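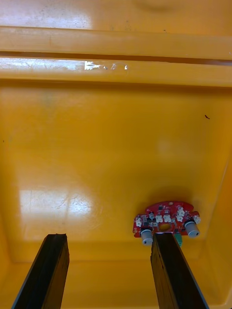
Liedtexte und Akkorde von Luliditz

Hallo und willkommen in meinem kleinen Archiv! Ich sammle hier die Lieder von Luliditz, dem Folkrock-Duo von Drahomíra Danko (Gesang, Geige) und Miloslav Čierny (Gitarre, Mundharmonika, auf der zweiten Platte auch Kontrabass). Angefangen hat das Ganze als Textdatei auf meinem Rechner, damit ich beim Mitspielen nicht dauernd zurückspulen muss. Inzwischen sind es 276 Einträge, und weil immer wieder Leute nach einer Kopie fragen, liegt jetzt alles an einem Ort.

Stand der Sammlung: 20. April 2022

Was drin ist

Im Ordner texte liegt pro Lied eine Datei, im Ordner akkorde die passenden Griffe. Dazu kommt die Tabelle lieder.csv mit Titel, Album, Tonart, Tempo und einer Spalte für meine Bemerkungen. Die Bemerkungen sind manchmal etwas wirr, die habe ich oft nachts nach dem Konzert eingetippt. Die Alben heißen Biltano, Cheema und Sistach – wer nur eines davon kennt, sollte unbedingt mit Biltano anfangen, da ist die Geige noch so herrlich rau!

Konzertfassungen haben ein k am Ende des Dateinamens. Wenn Drahomíra eine Strophe ausgetauscht hat (macht sie gern), steht die neue Strophe unter der alten und nicht an ihrer Stelle.

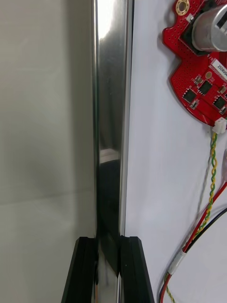 Bekannte Fehler

Die slowakischen Texte habe ich nach Gehör aufgeschrieben, und mein Slowakisch ist bestenfalls ausbaufähig. Bei den Stücken von Cheema fehlen deshalb noch jede Menge Häkchen und Akzente. Miloslav stimmt auf Sistach die tiefe Saite oft auf D herunter, das habe ich erst im März gemerkt – 3 Dateien sind noch in der alten Stimmung notiert und klingen entsprechend schief. Die Tempoangaben sind mit dem Fuß mitgeklopft, also bitte nicht auf die Goldwaage legen.

Alle Dateien sind in UTF-8 gespeichert, die Tabelle ist mit Semikolon getrennt. Falls euer Programm aus Čierny einen Buchstabensalat macht, beim Öffnen einfach die Kodierung von Hand auswählen.

Mitmachen und Rechte

Korrekturen nehme ich sehr gern, am liebsten mit Album und Minutenangabe, dann finde ich die Stelle schneller. Die Rechte an Texten und Musik liegen bei den beiden, sie haben mir die Veröffentlichung für den privaten Gebrauch erlaubt. Wer damit auf eine Bühne will, fragt bitte vorher bei ihnen an. Meine Tabelle und die Bemerkungen dürft ihr frei verwenden.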